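Writers wanted: help us cover the money side of football

Hi, I'm Xiaoyan Lu, and I edit Rammont, a small site about what football players earn and what they do with it. Contracts, signing bonuses, endorsement deals, the car wash a retired lineman bought in his hometown – we love all of it! We have 23 regular writers and I'd like a couple more before training camps open in August.

You don't need a journalism degree (I don't have one). You do need to be able to read a contract without dozing off, and to tell me what guaranteed money means in one plain sentence. Backup quarterbacks and special teams players are where we're thin right now, so if you've got a soft spot for punters, please write to me.

Pieces run to 400 words and pay $298 each. You'd work mostly with me and with Hanyu Song, who checks every salary figure before it goes up. You can live anywhere, but our edit call is at 9 a.m. Eastern.
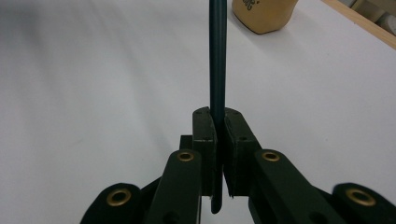

How to apply

Send me two samples and the name of one player you'd love to write about first. Links are fine, and so is unpublished stuff.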